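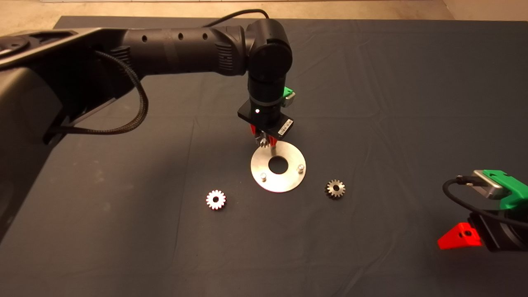 **Tehrani Workshop, Skondville**

Progress report to the Mosasico Fund, 2022-07-23

We're really happy with where the Traradus gear set has got to since the May report! The plate is settled at last: a flat metal disc with one big round hole through the middle and short upright pins for the gears. We tried a solid disc early in the year and it was heavy and hard to pick up off a table. The ring shape feels much better in the hand, and the learners who have tried both went straight for it.

The gears themselves are small silver spur gears, and we've now cut almost 800 of them. The first batch had burrs on the teeth. We changed the finishing step and the second batch runs sweetly on the pins - you can spin one with a fingertip. 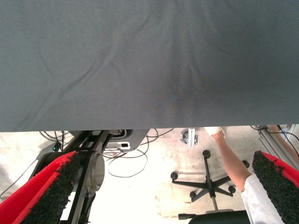

Cloth was the other big item on our list. Bare tabletops were noisy and the gears skated all over the place, so we moved to a plain gray cover, which also makes the parts much easier to find. It creases when it's been folded in the box, and we'd like to try a heavier weave before the fall.

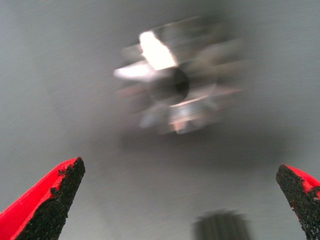 *Bright metal against gray.*

Spending is close to plan. We have $600 left in the materials line and want to put it toward spare pins, if you're happy with that.

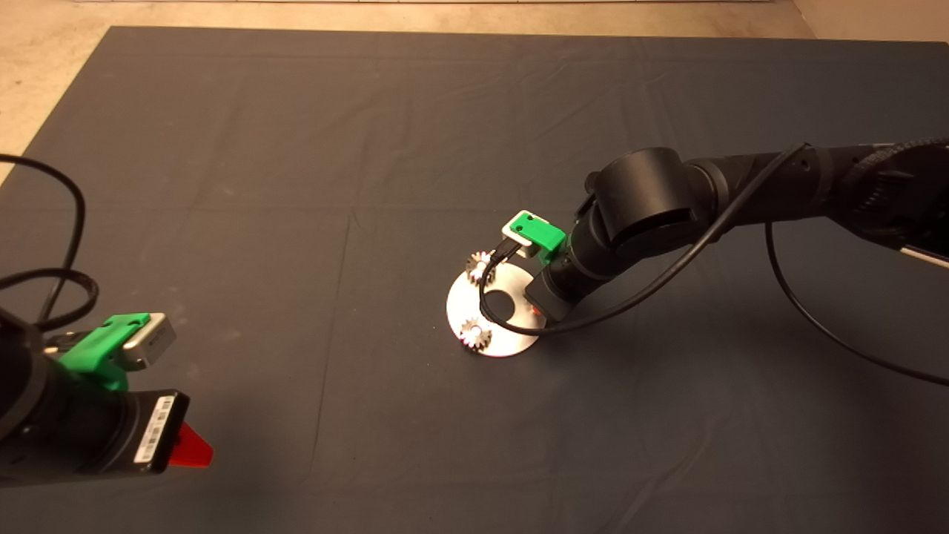 *2 min read*

Next up is the instruction card, which still needs a clear drawing of how two gears should mesh on the plate. After that we pack six trial sets for the Skondville learning center. They've already asked for more - we'll send you the delivery dates as soon as the boxes arrive.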